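Subject: Re: [cottage-crafts] Sealing or stripping an old work table?
Date: Monday, March 14, 2022

> I've got a secondhand table that I want to use for messy projects
> with the grandkids – glue, paint, clay, you name it. The top has old
> paint on it in places and I can't decide if I should strip the whole
> thing or slap a sealer over what's there. I'm leaning toward the
> sealer, mostly out of laziness. Has anyone done this and regretted it?
> Also, does it matter that it'll live in an unheated porch?

Yes, I have done exactly this and yes, I regretted it! So please let me talk you out of the sealer, or at least slow you down a little.

My first table came from the flea market out in Gredthorpe (the one behind the feed store, not the fancy one) and it had green paint on maybe a third of the top. I thought, same as you, that a coat of clear sealer would lock it all down. I used a can of something called Jarkico that the man at the hardware store liked. Went on beautifully. Looked great through the whole summer. Then the first cold snap came and the sealer let go everywhere there was old paint under it, and it came up in sheets with the green stuck to the back. I was picking flakes out of the modeling clay for weeks.

So the sealer will only ever hold as well as whatever it's sitting on. If you can get a fingernail under the old paint, it has to come off first. Try the tape test: press a strip down hard, leave it overnight, yank it. If the tape comes up clean you can probably get away with sanding and sealing. Mine never came up clean, ha.

BUT, and this is the part I'd take seriously with grandkids, get a lead test kit before you scrape or sand anything. Old paint is old paint. If it comes up positive, don't sand it, don't let the kids near it, and look up who handles that kind of thing in your county. I'd get rid of the table at that point, frankly. There are always more tables.

If it passes, I'd use the gel kind of stripper and a plastic scraper, outdoors, gloves on. Give it longer than you think. My last one took 3 rounds and the can said one. Then wash it down and leave it completely alone for 5 days before you put anything on it. I know somebody on here (sorry, I've lost the message) said two was plenty, and maybe it is in Arizona.

On the porch question, yes, it matters. Damp gets in from underneath, so do the underside and the ends of the legs too. Everybody forgets the legs. I stand mine on those little plastic furniture cups, and the Ludlow place on Route 9 sells them loose in a bin by the register. And bring your glue indoors for the winter! I lost more than 7 bottles one January and it still makes me mad.

Someone asked back in June about the Egilsson oil finish and I never answered, so here goes. I like it for shelves, I don't like it for a kids' table. Poster paint goes straight into it and stays there. If you want oil, buy a roll of brown paper and cover the top every time, and at that point you may as well skip the finish altogether.

Or leave the thing ugly, that's an option too. Stains never hurt anybody, it's only the loose stuff I'd fuss about.
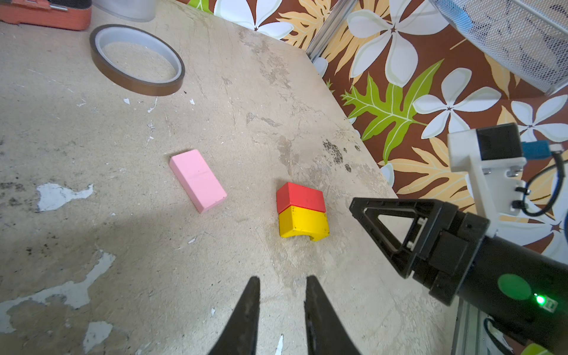
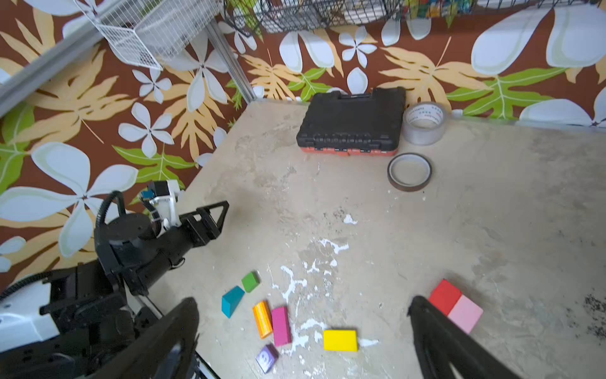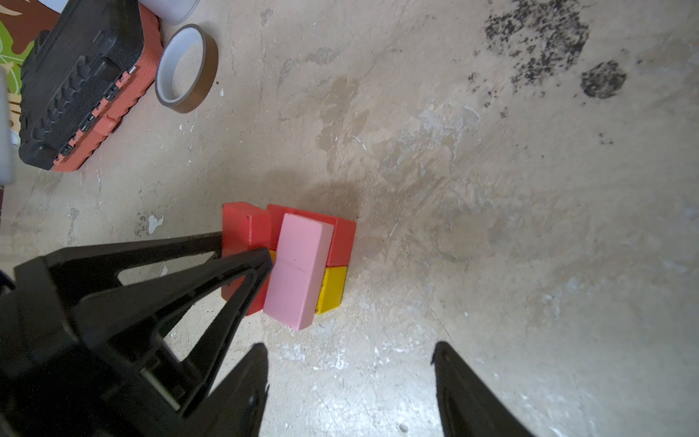

Worn top with the blocks out (first and third), and the back of the table with the tool case and the packing tape (second).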